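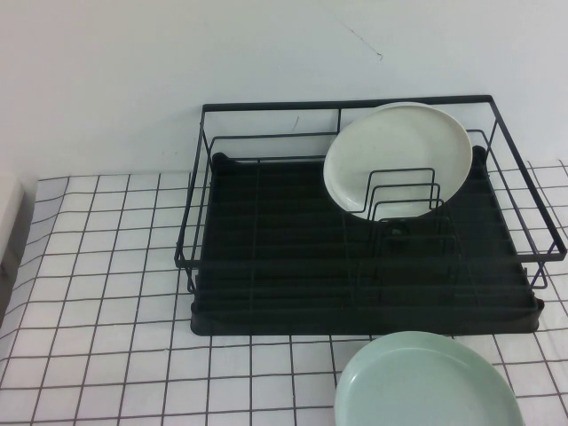
One plate in the rack, one on the table: the dish test at Sendow's workshop in Trinville.

Share 113 | Comments 3

TRINVILLE – If you have been putting off the dishes until a machine can do them, you may want to run some hot water.

Sendow, the small automation firm on the Alham road, spent much of May trying to answer a question its founders keep getting at family dinners: can a robot do chores yet? The firm chose to start with putting plates in a dish rack, a job most households give to whichever child complains least.

The answer, according to test lead Rosine Perrin, is "yes, with an asterisk the size of a serving platter."

The task sounds simple. Pick up a plate from the table, turn it on its edge, lower it into a wire holder and let go. Perrin said the arm can manage the whole thing in up to three minutes when it is feeling thoughtful. A person takes about as long as it takes to read this sentence, and usually does it while talking on the phone.

"Picking it up is a nuisance because a plate lying flat doesn't give you much to grab," Perrin said. "Then you have to fit it between thin black wires, and thin black wires are not something a camera enjoys. It will put a plate down next to the slot with total confidence."

The kitchen, such as it is, consists of a white tabletop marked off in squares and a black rack pushed back to the wall. There is no sink. There is also no grease, no dried oatmeal and no teenager adding a bowl to the pile halfway through, all of which Perrin said are on the list for later.

Loïc Leblanc, who runs the shop floor at Lefèvre, a housewares wholesaler in Alham, drove over to see whether the same setup could unpack stock and fill display shelves. He stayed for two hours and came away impressed, though he has not canceled the summer hiring.

"It's careful, I'll give it that," Leblanc said. "I've got people who aren't that careful. But I get a truck in at 6 in the morning and the store opens at 9. At that speed we'd be open for the holidays."

He did see some promise in the night shift. A machine that is slow but doesn't mind being slow could price and shelve plates while the building is dark, he said, as long as somebody had unwrapped them first, stacked them the right way up and cleared the aisle. He then allowed that this was most of the job.

Sendow is not promising anything for the home soon. Perrin said the arm does well with a plate it has practiced on and gets noticeably worse with a new one, particularly if the rim is a different shape. Mugs are next. Forks, she said, are "a conversation for another year."

The firm plans to move on to a fuller rack, where each plate has to go in without bumping its neighbors, and then to unloading it again, which Perrin considers the harder half. Lefèvre has agreed to supply the crockery, mostly seconds and end-of-line stock that Leblanc said he would not be sorry to lose.

Asked who does the dishes at her own house, Perrin said they have a dishwasher – and that she and her husband are still arguing over how to load it.

3 comments | Share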